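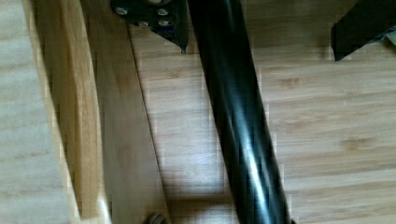 Does the arm take work away from the morning crew at Bunda? It takes the plating and the carrying over, and leaves them the setup, which used to be a small job and now eats most of the first hour.

April, 4:15 pm. Notes from the call w/ Signe Amundsen (runs the floor at Bunda) plus what we got done at the bench.

Log stands at 1,236 pick attempts since the Prornberg gripper config went in. Haven't split out the retries, Ottó has the script. Don't quote that number to anyone yet.

Signe's points, in the order she said them:
– people stand differently. They used to move along the counter, now they wait at one end for the arm to clear. Sore backs, two complaints.
– new hires learn the reset before they learn the food. She doesn't like it. Me neither.
– the 11 minute handover at shift change is unpaid right now. NOT ours to fix but somebody should say it in the report.
– breaks are better. Everyone gets the full one. First time in years she says.

Ottó wants to drop reach speed to 90 percent when a person is at the counter. Fine w/ me, costs us a bit of throughput. Skeritz will ask why, so write it down before their visit.

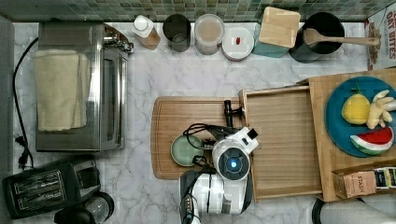
Who clears the counter is the thing we keep skipping in the task sheet. At Bunda it's whoever is closest, so always the same person, the one on coffee. Our own bench is no better: toaster and toaster oven on the left, cutting board in the middle, slatted tray right up against it with the gripper partly over it, and the toy fruit parked on the blue plate at the far side. If the crew has to keep a layout like that exact all day then thats a job and it needs a name and hours on the rota. Asked Ottó to add a line for it. He said 7 minutes per reset, I think that is optimistic.

Tomorrow: rerun lemon and ginger with the slower reach. Send Signe the draft task sheet, ask if the coffee person can read it frist. Lại build still not merged – chase.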